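11th May, Ornent kit car, workshop log

Carbs off again. The left bank is still running rich enough to make your eyes water, and the Meltia jets that were meant to cure it are stamped 155, same as the ones they replaced. So I have paid for a very shiny version of my problem.
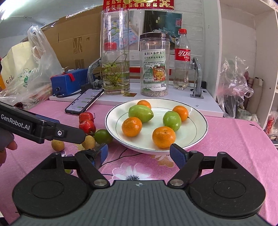
Compression is fine on 6 of the 8. The other two are lower than I'd like, but the gauge came from Chege's bargain bin, so I'm choosing to blame the gauge.

Header bolts: 3 loose, one missing. Found it in the belly pan, next to my good 10 mm socket, lost in January and already replaced twice. 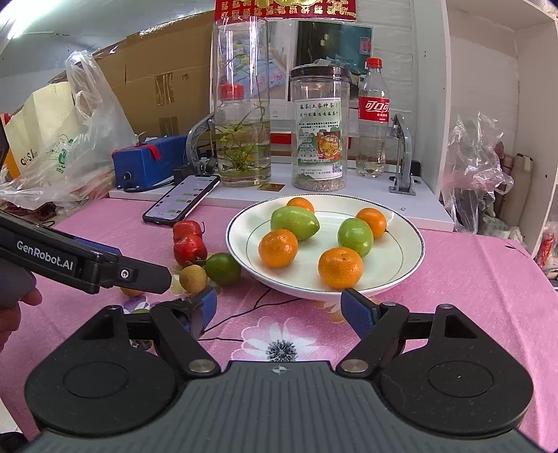
Ondinero say the new gasket set ships Monday. They didn't say which one. Whoever opens up next, please leave the choke linkage alone, it is only held on by a clip and my good intentions.

To do: borrow a decent gauge, recheck float heights, order smaller jets.

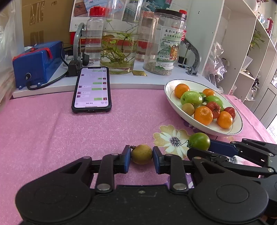 Small speckled fruit in the grip, green tomato to the right.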